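Subject: Re: Hand-held grippers, Stuveck vs Jolar, on wet-room fittings

On the July message, quoted here because the archive drops attachments:

> We have settled on the Stuveck pair. Tracking is solid, the pads grip anything, and the cube markers mean you never lose pose. I don't see why anyone would still bother with the Jolar.

"Never" is a big word. We've had both sets for three weeks and I'm less sure than you are. Our bench is a couple of sink basins and whatever small stuff fits in or on them.
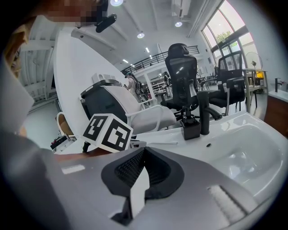 Does the marker cube hold pose when the wrist turns over? Only while a face stays in view of the head camera. Past that we got drift on both makes, and the Diekmann controller filled the gap with a guess it didn't flag.

> Thin handles are no problem at all.

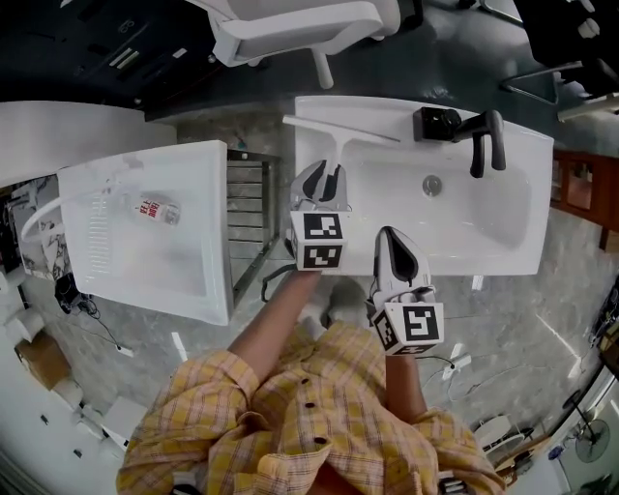

My trouble with that claim is that your test list has no thin handles on it, only mugs and boxes. Ours does. The white squeegee lying across the basin rim, with the left gripper's fingers at the tip of its handle, is the sort of job I mean: slim, long, and most of the weight out at the far end. Out of 11 tries the Stuveck managed nine and the Jolar eight. I wouldn't buy anything on that difference.

The pads are a separate matter. Mesh is fine for flat plastic, but I'd like to see wear figures from someone who isn't selling it.

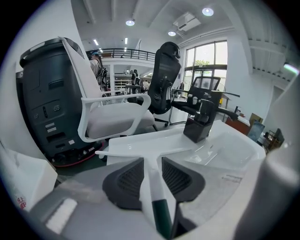

Fingers spread, mesh pads either side of the white rod with the green tip.

> Two-handed work is where it really shines.

Shines compared with what? Your log has five two-handed runs, all by the same operator. Before anyone orders more kit I'd want:

- the same objects for both makes, in the same order
- raw camera streams kept, with the Sesness smoothing switched off
- dropped grasps logged as drops, including the ones you "didn't count"
- both hands working between two basins, with a small bottle lying in one of them

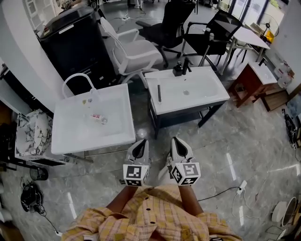 - a second operator who hasn't read the first one's notes

I can send our log sheet if anybody wants to pick holes in it. The column for pose loss is badly named, so read the key first.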